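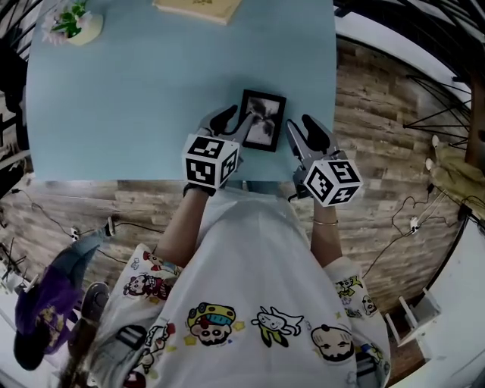 Tiina Suominen：窗帘这种东西我劝你别急着换，冬天那副厚的起码挂到五一，早晚还是凉的，你拆了准后悔。

Trendside · 居家 / 换季

看到这条留言的时候我正踩在凳子上，客厅那副绒布帘子已经拆了一半，挂钩咬在嘴里，手机在裤兜里震个不停。下来一看，哎呀，晚了一步。不过还是谢谢你惦记着我家的窗帘，我今天就慢慢讲讲这件事，可能有点长，大家泡杯茶再看吧。

先说为什么非要三月换。我家客厅朝东南，冬天那副深绿色的绒布是真暖和，拉上以后屋里像个小山洞，我和猫都很满意。可是一进三月，早上七点多太阳就斜着进来了，照在绒布上，灰尘一粒一粒看得清清楚楚，我坐在沙发上吃早饭，越看越觉得整个屋子还没睡醒。

去年这个时候我也想换来着，拖着拖着就到夏天了，绒布帘子挂到七月，来做客的朋友进门就问我热不热。热呀，怎么不热！所以今年下定决心，春天刚露个头就动手。

预算给自己定了2,000，包括布、加工、挂钩和一根新杆子，客厅和卧室两个房间都算在里面。我知道有人会说这点钱不够，有人会说这么多钱买什么窗帘，反正我就是这么定的，定好以后写在冰箱上，天天看见，手就不会太松。

布是在Fatmont那条老街上挑的。我特别喜欢那条街，店都很小，布一卷一卷竖在门口，老板坐在里面听广播，你摸半天他也不催你。我摸了整整一个下午，从最里面那家摸到街口，又从街口摸回去，最后还是买了第一家的。

第一家那块是棉麻混的，本白色里带一点点燕麦的颜色，对着光看有细细的竹节纹，36一米。老板娘说麻多一点的更挺，棉多一点的更软，我这个人选择困难，站在那里把脸贴上去试了试（老板娘大概见多了，什么也没说），还是选了软的。

这里插一句，买布之前真的要把窗户量好，量两遍。我第一遍量的时候把杆子的长度当成窗户的宽度，回家路上越想越不对，第二天一早又跑去补了一截，幸好那卷布还在。要是不在了，我现在就得跟大家讲另一个故事了。

还有褶子。做帘子的师傅问我要几倍褶，我说2倍，他点点头说薄布可以的。我以前总觉得越多越好看，卧室原来那副褶打得特别密，拉开以后两边鼓鼓的两大包，把窗台都挡住一块，花盆也没地方晒太阳。这次客厅卧室都少打一点，收起来瘦瘦的，我很喜欢。

卧室我另外买了一副现成的遮光帘，Flatby家的，浅灰色，挂在棉麻帘子后面。我睡觉怕光，天一亮就醒，醒了就再也睡不着，只好起来烤面包，然后家里就永远有吃不完的面包。所以遮光这件事不能省，好看归好看，觉还是要睡的。

杆子纠结得最久。原来那根是前房主留下的，金色，两头各有一个很大的菠萝形状的装饰，我看了四年，从嫌弃看到有感情，真要拆还舍不得。后来在Sheehan看中一根黑色的细杆，两头就是一个小圆帽，干干净净的，试着跟本白的布放在一起，一下子就觉得对了。

菠萝没有扔！我拧下来擦了擦，摆在书架上当书挡，沉得很，挡得住一排食谱。

洗的问题，好几个朋友私信来问。棉麻会缩水，这个躲不掉，所以我布拿回来先整块泡了一夜清水，晾到半干，再送去师傅那里裁。多花两天时间，但是以后洗起来心里踏实。晾的时候阳台被占得满满当当，猫在布底下钻来钻去，开心得像过节。

颜色浅会不会容易脏，会的，我也不骗大家。靠近暖气那一边，下摆过一阵子肯定要发灰。我打算每隔一个月拿吸尘器的小刷头从上往下轻轻走一遍，换季的时候再拆下来洗。写是这样写了，做不做得到，夏天再来跟大家汇报。

挂上去那天傍晚我一个人坐在地板上看了很久。窗户开了一条缝，风进来，帘子轻轻鼓起来又落下去，楼下有人在喊孩子回家吃饭，屋里的光是那种淡淡的奶油色。那一会儿我什么都不想干，连晚饭都是凑合吃的，煮了碗面，端着碗回来接着看。

当然也有不如意的地方，老老实实交代一下。客厅左边那片比右边那片长了一点点，大概是我钩子没挂匀，也可能是地板本来就不平，我们这栋老楼，弹珠放地上会自己滚走的。我爬上去调了几次，越调越觉得两边都不对，后来干脆拖了盆龟背竹过去站着。

再回头说Tiina的话，她讲得有道理，早晚确实还凉。昨天夜里降温，我裹着毯子看书，隔一会儿就觉得窗户那边有一丝一丝的冷气，这时候就想起绒布的好来了。今天早上我把那副绿的又翻出来看了看，还没送去洗，犹豫了一下，叠好放在柜子最外面那一层，真冷了随时能挂回去。

绒布帘子怎么收，也有人问。我是先拿到阳台抖一抖，再反面朝外卷起来，卷着放比叠着放不容易压出印子。可我的柜子太浅，卷不下，只能叠，中间夹一条旧浴巾。冬天拿出来要是有印子，就在浴室里挂一晚上，开热水蒸一蒸，绒毛会慢慢站起来。

钱的事也报一下：布、加工、杆子、Flatby那副遮光帘，加在一起正好卡在2,000里面，剩下的零头买了一把小苍兰，插在餐桌上，香得整个屋子都是。要是没有补买那一截布，还能再添一对绑带，现在先用两条旧丝巾系着，蓝的那条还挺配。

下一步想动沙发套，现在这个是酒红色的，跟绒布帘子是一家人，跟新帘子就有点像走错门的客人。不过我答应了自己这个月不再花钱，所以先拿一条米色的床单盖着，四个角塞进坐垫缝里，坐两次就跑出来，我再塞回去。

有没有人家里也是浅色帘子配深色沙发的？拍给我看看呀，想偷师。还有绑带，编绳的和布的哪种好用，我看了一晚上也没拿定主意，大家帮我出出主意，我先去给龟背竹浇水了。

赞 2,000 · 转发 36

近期更新
厨房那扇小窗到底要不要挂帘子
旧床单改桌布，一个晚上就能做完
春天的第一束花插在哪里
毛毯晒过太阳以后怎么收
小户型玄关的挂钩，换来换去还是这一种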